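Short thread on diacetyl in cask bitter, following the batch we poured at Bridine on Thursday. Mostly for people running small plants without a lab.

1/ The beer: 3.8% bitter, 18 hectolitres, English ale yeast, eighth generation. Pitched at 18, allowed to rise to 20, crash-cooled once gravity had been flat for a day. On paper, a routine brew.

2/ In the glass it had butter on the nose and a slick feel at the back of the tongue. Some drinkers like a trace of that in a bitter. I don't mind it either. It was well past a trace.

3/ Mechanism, in brief. The yeast makes alpha-acetolactate while building valine and leaks it into the beer. Out there it breaks down chemically to diacetyl. That step is slow and depends on temperature. The yeast then takes the diacetyl back up and reduces it to compounds you can't taste at these levels.

4/ The slow step is the first one. You can have a tank that tastes clean with plenty of precursor still in it. Chill it, fine it, rack it, and the yeast that would have cleaned up is on the floor of the vessel. The precursor carries on converting in the cask.

5/ So tasting from the tank is not enough. Use a forced test. Two samples in lidded jars, one kept cold, one held in a water bath at 60°C for 20 minutes, then cooled to match the first. Smell both.

6/ Both clean: go ahead and chill. Warm one buttery, cold one clean: precursor present, leave it alone. Both buttery: leave it alone for longer.

7/ We skipped the test on this batch. Gravity was where it should be and the racking slot was booked. I've gone back over the log and the rest at 20 was 2 days shorter than on the previous brew from the same yeast.

8/ Other suspects, for completeness. Pediococcus will also give you butter, usually with sourness and sometimes haze. We had neither, and the plates were clear. Dirty lines at the pub give a similar note, but the sample cask in our own cellar had it too.

9/ The wort may have played a part. We'd moved to Plisura malt in March and the spec sheet gives a lower free amino nitrogen figure. Less valine in the wort means the yeast makes more of its own, hence more precursor. Plausible. One batch doesn't prove it.

10/ Changes: forced test on every brew before chilling, no exceptions for the racking diary. Minimum of two days at 20 after gravity stops moving. Fresh yeast for the next one, as eight generations was already further than I like to push this strain.

11/ I wrote all this up as a single page for the brewery folder and will share it when it's been checked.

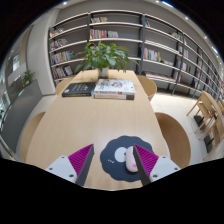 Perić replied to ask whether a dose of the enzyme (alpha-acetolactate decarboxylase) at pitching wouldn't be simpler than waiting.

12/ It would, and it works. It takes the precursor straight to acetoin and skips diacetyl altogether. I've used it in lager. For a bitter that's ready in a week I'd sooner fix the schedule first and see what's left over.

13/ Also asked: does dry hopping make it worse? It can. Hop enzymes free up some sugar, fermentation restarts, and you get a second lot of precursor. If you dry hop in tank, run the forced test again afterwards. The Drirnura pale gets tested twice from now on.

14/ The remaining casks of the bitter are not going out. Next brew is in the tank and reading 1.014.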